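Notes from the sim bench

It's been a quiet February on the hardware side and a very loud one on the simulation side, so Nerys asked me to fill the space she normally keeps for the lab update. Hello! I'm the one who has been hogging the cluster.

A quick catch-up if you missed the last newsletter. Viler is our pretend kitchen, and Clotel is the policy we train in it. You give Clotel a short instruction in plain words, something like "put the sausage on the counter plate," and it drives two arms from camera input alone. No object poses, no hints from the simulator. Back in the fall it was doing fine on the easy layouts and falling apart the moment we moved anything, and by "fine" I mean fine enough to show visitors if you picked the right visitors.

What we've been trying since then is a thing Oana Sârbu named "view dropout" (she says the name is a placeholder, but it's in the code now so good luck to her). During training we give the policy several camera views and, on random stretches of an episode, we take the most helpful one away. The policy has to get by on whatever is left, including views that have next to nothing useful in them. Early on it just froze when that happened. Then it learned to freeze politely, arms slightly raised. It took us a while to get past that stage. 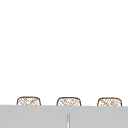

The fix was giving it a bit of memory. Each camera now keeps a short running summary of what it saw, 16 steps long, and the policy reads those summaries alongside the live views. So if the good camera goes away in the middle of a grasp, the arm still has a decent idea of where it was headed. Donal Ó Conaill wrote the first version over a weekend and it was slow as mud – Tatu Nyamweya rewrote the buffer handling and now you barely notice it's there. We tried 27 steps as well, and that was worse! Clotel got stubborn and kept reaching for places where things used to be. I'd love to tell you why 16 is the sweet spot, but we only tried a few lengths and that one won.

We ran 1026 evaluation episodes on layouts the policy hadn't trained on, same instructions, same starting seeds, with and without the memory. The version with memory finished clearly more of them, and the gap was biggest on pick-up tasks where one arm blocks the view of the other. On the plain "move this over there" tasks with nothing in the way, you can hardly tell the two apart, so please don't go around saying we've solved kitchens.

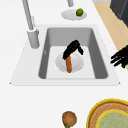 Sinks are still my least favorite part of all this. The walls hide things, the contact model gets fussy near the bottom, and our grasp scorer was written for flat counters. It's also where the memory ought to earn its keep. Take a sausage on a plate down in the basin: once the gripper is over it, the top end disappears under the black fingers, and a camera looking down from above can't tell you much about how the grip is going. Aled Lewis wants us to score those moments separately from the rest of the episode, and I've come around to his side. Right now an episode either passes or fails, and a pass with a terrible grip looks the same in the table as a lovely one.

Next up is the real robot. The folks at Liruvex have offered us time on their two-arm setup at the Cuautle site, and Donal is already fretting about lighting. We'll start with the counter tasks and leave the sink for later. I fully expect the first day to be cables.

If you'd like to poke at the results yourself, the evaluation logs are on the shared drive in the Viler folder, and the training code should follow once Tatu has cleaned out my print statements. We also have a demo on Wednesday at 3 in the big meeting room. Bring questions, and if you have opinions about grasp scoring, come find Aled and me afterward.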